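Visiting Starncombe Abbey: your questions answered

I get so many lovely messages after every post on the abbey ruins, so I've put the usual questions in one place. Last updated March 19, 2026.

Where is it, and how do I get there?
The ruins stand on the hill above Starncombe village. The bus from Flivton stops by the green, and from there you follow the footpath past the mill. It's a proper climb but what a view when you come out of the trees!

Is it worth going up the tower?
Yes, yes, yes! There are 124 steps and the last few are narrow, so leave big bags at the gate. On a clear morning you can see right across the valley to the sea.

When is the best time for photos?
May, early, with the mist still sitting in the nave. Leena Honkanen sent me some sunrise shots from the east window that made me want to pack my bag again on the spot - thank you, Leena!

How long should I allow?
I'd say 3 hours, more if you like reading every carved stone (I do). Jarmo Lindqvist asked if you can see it all in a lunch break. You can, Jarmo, but you'll be sorry to leave!

What should I pack?
Good shoes, water and a warm layer, as the wind gets in everywhere up there. A roll of tape goes in my bag on every trip too, and it has saved one tent pole and two guidebooks so far.

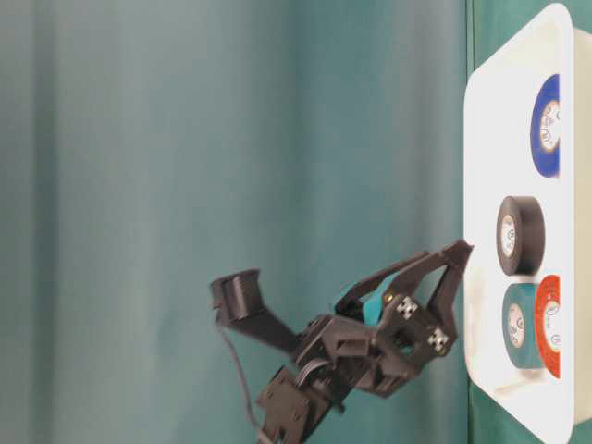 Can I stay nearby?
The Zotel in Flivton is friendly and does an early breakfast if you ask the night before. In the village itself there are a few rooms over the tea shop, and they go quickly in spring.

Are dogs allowed?
On leads, everywhere except the tower. There's a water bowl by the gate.

Can I use your pictures?
For school work or your own blog, gladly - just add a link back. For anything printed, leave a comment first and I'll write back.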